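### 4.2 Keeping the kitchen cell honest

The Jindgate cell has one arm, one two-finger gripper, and a real kitchen counter that was never asked whether it wanted to be a test fixture. Earlier sections covered the policy. What follows covers the screwdriver.

Most of our lost time came from the fingers. The tips are narrow by design, so that they can reach into gaps between items stored upright along the backsplash, and a narrow tip pays for its reach whenever it meets stone. We replaced tips every 300 grasps at first, on the theory that a round number must be correct. Wear measurements with the Rekier gauge suggested we were throwing away good parts, and we moved to inspection at 300 and replacement at 3000, or earlier if the tip had met the wall at speed. Three did.

Fasteners on the gripper housing were the second problem. The small screws in the face plates back out slowly under vibration, and the first symptom is a calibration error that looks exactly like a software bug. We spent most of March treating it as one. The current procedure is dull: before the morning's first run, every visible head gets a quarter-second of attention from a torque driver, and any screw that turns is logged, cleaned, and put back with a drop of medium threadlocker. Since adopting it we have logged 66 loose screws and rewritten no code on their account.

Wrist camera alignment is checked against the counter itself. We had a printed target, which was excellent until it got splashed. The faucet column has since taken over the job. It is tall, dark, bolted down, and easy to separate from the pale marble behind it. Its one vice is the finish, whose vertical highlights move with the lighting and will drag an edge detector along with them. We therefore fit the silhouette of the column only and ignore everything inside it (Figure 7). The upright bamboo boards on either side provide a rough check on depth, though they get moved by people who want to cut bread, and the Hordiienko correction rejects them if they disagree with the faucet.

The alignment check runs with the fingers open and clear of all surfaces. An early version of the script touched the stone to establish a zero, and we retired it after the second chipped tip. The Plerkumetti controller holds the hover pose for 124 frames, averages the fit, and either releases the arm or refuses to. Refusals were unpopular until we compared them with the screw log, where most had an entry from the same day.

**Figure 7.** Wrist view in the hover pose used for the alignment check, with the finger tips clear of the backsplash.

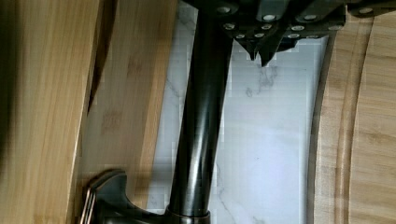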